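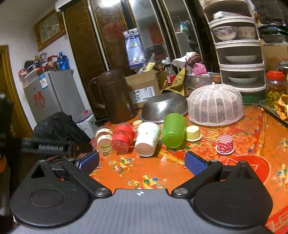 Le papier, c'est du bois qu'on a écrasé jusqu'à ce qu'il devienne tout plat, comme une pâte à tarte sous le rouleau, et c'est pour ça que les feuilles sont fines : voilà ce que m'écrit une lectrice, et elle me demande si elle a raison.

Eh bien, presque ! Il y a bien du bois, il y a bien de la pâte, et à un moment on écrase. Mais si tu poses une planche par terre et que tu fais rouler un camion dessus toute la journée, tu n'auras pas une feuille de papier. Tu auras une planche abîmée (et un chauffeur fatigué). Il manque une étape très importante, et dans cette étape, il y a de l'eau. Énormément d'eau.

Des fils trop petits pour être vus

Prends un mouchoir en papier et déchire-le doucement, tout doucement, près d'une fenêtre. Regarde le bord. Tu vois ces petits poils qui dépassent ? Ce sont des fibres. Le bois en est rempli, mais aussi le coton, le lin, la paille, l'herbe, les orties. Toutes les plantes en fabriquent, ça leur sert à tenir debout.

Ces fibres sont faites surtout d'une matière qui s'appelle la cellulose. Dans le bois, elles sont collées les unes aux autres par une sorte de colle naturelle, la lignine. J'aime bien imaginer une énorme botte de spaghettis crus qu'on aurait plongée dans la colle et laissée sécher : c'est dur, c'est solide, on peut s'asseoir dessus.

Pour faire du papier, on commence donc par séparer les spaghettis. On peut frotter le bois contre une grosse meule qui tourne, ou bien le couper en copeaux et le faire cuire avec des produits qui dissolvent la colle. La deuxième façon donne un papier plus solide et qui reste clair plus longtemps. Dans la première, la lignine reste mélangée aux fibres, et à la lumière elle jaunit. Si tu as déjà oublié un journal sur le rebord d'une fenêtre, tu connais le résultat.

La soupe

Une fois les fibres séparées, on les mélange à l'eau. Ça donne une soupe blanchâtre qui n'a vraiment rien d'appétissant. Dans cette soupe, il y a beaucoup, beaucoup plus d'eau que de fibres. La première fois que je suis allée au moulin à papier de Mollville, j'ai mis la main dans la cuve et j'ai cru que c'était du lait très léger !

Ensuite on prend un tamis, une sorte de passoire toute plate avec un cadre en bois autour. On le plonge dans la cuve, on le remonte bien à l'horizontale et on le secoue un peu, d'avant en arrière et de gauche à droite. L'eau s'échappe par les trous. Les fibres, elles, restent dessus, emmêlées dans tous les sens comme des cheveux au réveil.

Et c'est déjà une feuille. Une feuille toute molle et trempée, d'accord, mais une feuille. On la retourne sur un morceau de feutre, on presse très fort pour chasser l'eau — c'est le moment où on écrase, ma lectrice n'avait pas tout faux — et on la fait sécher.

Mais pourquoi ça tient ?

On n'a pas mis de colle, et pourtant la feuille ne tombe pas en poussière. C'est la partie que je préfère. Quand l'eau s'en va, elle rapproche les fibres les unes des autres. Elles finissent si près qu'elles s'attirent et s'accrochent, un peu comme de tout petits aimants très faibles. Un seul de ces aimants ne retiendrait rien du tout. Mais il y en a tellement que la feuille devient solide.

Tu peux maintenant deviner pourquoi une feuille mouillée se déchire pour un rien. L'eau revient se glisser entre les fibres et elles se lâchent la main. C'est aussi grâce à ça qu'on peut recycler le papier : on le remet dans l'eau, on remue, et on retrouve la soupe du début.

« Et les gobelets en papier, alors ? » Je t'entends d'ici. À l'intérieur, ils ont une couche très mince, souvent en plastique, qui empêche l'eau de toucher les fibres. Du coup ils sont plus compliqués à recycler qu'un vieux cahier, il faut d'abord séparer les deux matières. 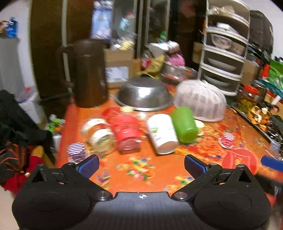 Bon, revenons à nos fibres, et faisons un grand saut en arrière. Qui a eu l'idée de tout ça ? Le plus vieux papier que l'on connaisse vient de Chine, de l'époque de la dynastie Han. Une dynastie, c'est une famille qui règne longtemps, les parents d'abord et les enfants ensuite. Avant, en Chine, on écrivait sur des lamelles de bambou attachées avec des ficelles. Tu imagines ton cartable ? On écrivait aussi sur de la soie, c'est léger et c'est très beau, mais ça coûtait une fortune.

Les artisans ont alors essayé avec des écorces d'arbre, du chanvre, de vieux chiffons et même des filets de pêche usés. Le papier a voyagé ensuite, très lentement, vers la Corée et le Japon d'un côté, vers l'Asie centrale et le monde arabe de l'autre. En Europe, il est arrivé des siècles plus tard, et pendant longtemps on l'a fabriqué avec des chiffons. Des gens passaient de maison en maison pour ramasser les vieilles chemises. Le papier de bois, celui de tes cahiers, est beaucoup plus récent : il date du dix-neuvième siècle.

Et le papyrus des Égyptiens ? Il a donné son nom au papier, mais il se fabrique autrement. On coupe la tige de la plante en bandes, on les croise et on les presse. Pas de soupe, donc pas de vrai papier.

Au moulin de Mollville, on travaille encore à la main et on sort 600 feuilles les bons jours. À la papeterie Narnell, juste à côté de Gudville, c'est une machine longue comme une rue qui fait le travail. La soupe arrive à un bout, sur un tamis qui tourne sans s'arrêter, et à l'autre bout le papier s'enroule sur une bobine. On m'a dit là-bas qu'avec une petite bobine, on pouvait découper 3000 affiches. Le bruit est terrible, il faut porter un casque sur les oreilles, et il fait très chaud à cause des gros cylindres qui sèchent la feuille. Ils sont chauffés à la vapeur, à plus de 100 degrés, alors on reste derrière la barrière !

À toi de jouer

J'ai fait cette recette en avril avec du papier brouillon et deux pages de journal. Mon papier était gris et un peu gondolé, j'en suis très fière.

Déchire le papier en morceaux pas plus grands qu'un timbre. Laisse-les tremper dans l'eau tiède toute une nuit. Le lendemain, demande à un adulte de mixer le mélange avec beaucoup d'eau, jusqu'à ce qu'on ne voie plus de morceaux. Verse le tout dans une bassine. Pour le tamis, une vieille moustiquaire bien tendue et agrafée sur un cadre photo sans sa vitre fait très bien l'affaire.

Plonge le tamis, remonte-le à plat, laisse goutter. Retourne-le d'un coup sur un torchon, tamponne le dos avec une éponge et soulève doucement. Si la feuille reste collée au tamis, tamponne encore. Pose un deuxième torchon par-dessus, puis une pile de gros livres protégés par un sac en plastique. Au bout de 2 heures, enlève les livres et laisse sécher à l'air jusqu'au lendemain, ou plus longtemps s'il pleut.

Tu peux ajouter des pétales dans la bassine, ou des brins de laine, ou des pelures d'oignon (mes préférées, ça fait des taches dorées). Surtout, ne vide pas le reste de la soupe dans l'évier, ça bouche les tuyaux. Passe-le dans une passoire, presse la boule entre tes mains et garde-la au congélateur pour la prochaine fois.

Mis en ligne le 2025-05-31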